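Chamada de participantes: dia aberto de robótica na Ondby

Vamos abrir as portas do laboratório e procuramos 28 pessoas para passar o dia connosco! A Ondby desenvolve braços robóticos para pequenas tarefas de bancada - arrumar, dobrar, separar peças - e, neste dia aberto, quem vier vai pôr as mãos ao trabalho em vez de ficar só a ver.

A visita começa com uma demonstração do projeto Grurnuvum, conduzida por Marius Văduva. Depois dividimo-nos em grupos de sete e cada pessoa experimenta as garras manuais à mesa: pegar num anel, pousá-lo num pano, levá-lo para uma caixa. Parece fácil, mas os primeiros minutos são sempre uma surpresa (e muito divertidos).
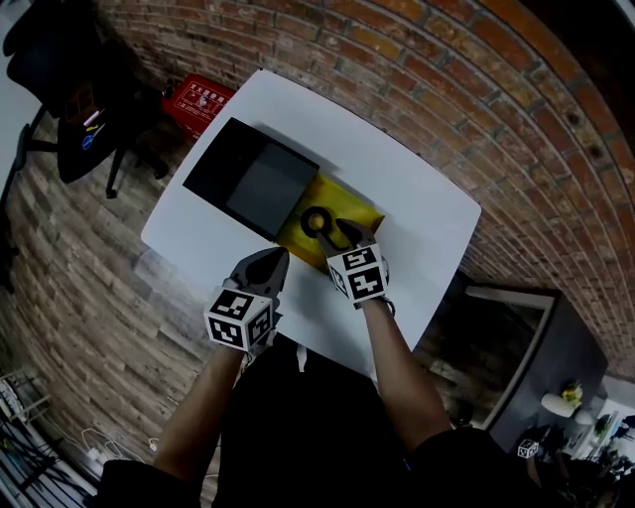
É preciso ter experiência com robôs?
Basta curiosidade e vontade de experimentar; a equipa explica tudo no início de cada sessão.

Gostávamos muito de receber gente de áreas diferentes: estudantes, professores, técnicos de oficina, costureiras, cozinheiros, reformados com jeito de mãos. Quem trabalha com as mãos repara em coisas que nos escapam! A idade mínima é de 16 anos e as sessões são em português, com apoio em inglês.

A participação é gratuita, com almoço incluído, e cada participante recebe 50 euros para as deslocações. O dia aberto realiza-se em fevereiro, no edifício Gidside, e a data exata segue por correio eletrónico com a confirmação.

Inscrições até segunda-feira, 2 de outubro de 2023, no formulário desta página. Digam-nos em duas ou três linhas o que fazem e o que gostavam de ver um robô fazer.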